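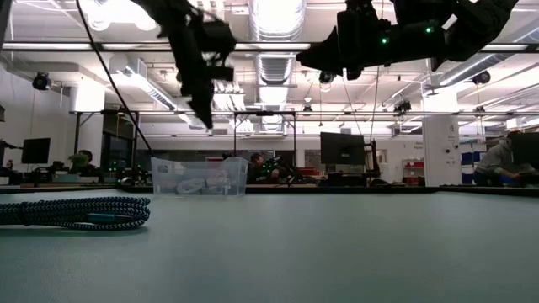

Braided cable and clear storage bin on a work table.

Tekerov Small-Ship Passenger Address and Cabin Call System

The Tekerov system is supplied by Wuletti Marine for river cruisers, coastal passenger vessels and expedition ships carrying up to 500 guests. It combines public address, general alarm tones and cabin call in a single bridge console.

The standard console controls 10 deck zones. Each zone may be set to its own volume, and announcements from the bridge take priority over music and tour commentary at all times. A second microphone station may be fitted at the reception desk or in the cruise director's office - this must be stated when the order is placed.

The largest installation to date is aboard the Clitinbridge, which has 242 cabin speakers. Her refit was completed in June under the direction of Florencio Ortuño, Head of Vessel Installations.

Supplied with the console
Bridge microphone with desk stand
Zone control panel
Rack amplifier and standby amplifier
Installation manual and deck plan templates

Cabin speakers, deck horns and cable are ordered separately. The Farooqui flush-mount speaker is recommended for cabins with low ceilings.

Console price: $1,844, excluding freight and installation.

Operators are asked to provide a current general arrangement plan with each inquiry. Requests for quotations should be addressed to Shabnam Bugti, Passenger Vessel Sales. Spare parts are available to registered owners only.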